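Nakari Fraction Cards – set of 40

I made these for my Year 5s, who kept getting stuck on equivalent fractions, and they've been used to death since! Each card has a fraction on one side and a shaded bar on the other. The rules fit on one sheet (thanks to Duyên Tăng for trimming them down) and a round takes 9 minutes.
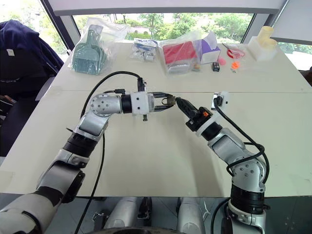 I'd start with halves and quarters – the sixteenths can wait until August.

16 comments | 700 shares

Related items
Sumeo Times Table Wheel
Mabuza Number Line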